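Fikano Kitchen Cell, Flekstead Open Day

The Flekstead workshop opened its kitchen cell to visitors for an afternoon in November. Samran Khunthong ran the arm and Milagros Javier took questions from the floor. The layout was a household counter, with the items left at the back and sides during the runs. Groups were limited to seven people so that everyone could see the bench.
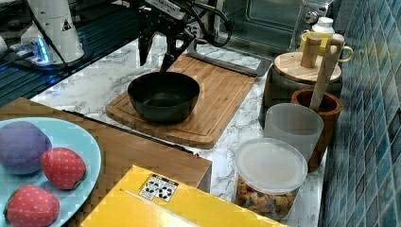 Gripper over the black bowl, fingers pointing down.

The talk dealt mainly with approach height. A deep bowl with a wide rim can be taken from above, but the fingers need clearance on both sides of the wall. Javier said the rim is the part the planner looks for first.
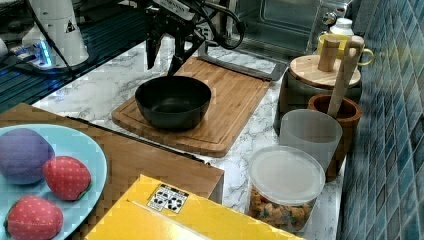 Khunthong then went through the log from the previous month, which held 813 grasp attempts on cookware and soft toys. Misses were sorted by cause, and nearly 30 of them came down to glare on dark surfaces. The group plans to repeat the series at Noiphan with the same grippers and different lighting.

Cable routing came up more than once. Slack has to be sufficient for wrist rotation and short enough to stay off the work surface.

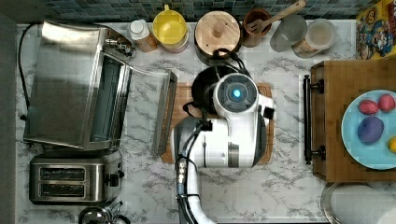 Can the cell be visited outside the open day?
Visits are by arrangement with Hryhorii Yatsenko at the Flekstead front desk, with three slots offered each month.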